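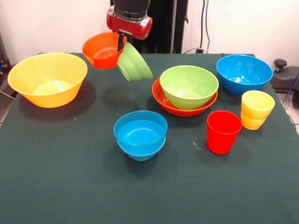

Plastic bowls and cups on a green tablecloth.

I own 40 pieces of plastic tableware and I plan to keep them. Every October, when the cupboards get cleared out, somebody in my family suggests I give the lot away and buy proper stoneware. I looked at a stoneware set at Kofler. It cost 400, and I put it back.

Plastic bowls are light. A child can carry a stack of them to the table. A green bowl sits inside a wider red-orange one and takes up the shelf space of a single bowl. Stoneware will stack too, but I have chipped enough rims to be careful with it, and being careful takes time at the end of a meal.

I also like the colors. My kitchen is white and gray, and so is nearly every kitchen I visit now. Blue, lime green and orange on a dark cloth make a table look like people are about to eat at it. Matching sets are fine for restaurants.
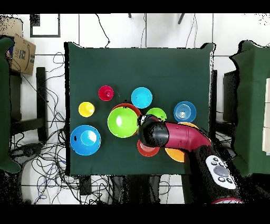
Kulap Onsri wrote to me that plastic holds on to tomato sauce and scratches if you so much as look at it with a fork, and that she gave up on hers years ago.

She is right about the sauce. I serve it in a glass dish. I don't put hot soup in the plastic either, and I throw a bowl out when the inside gets rough. That still leaves salad, fruit, chips, cereal and most of what we eat on a Friday night.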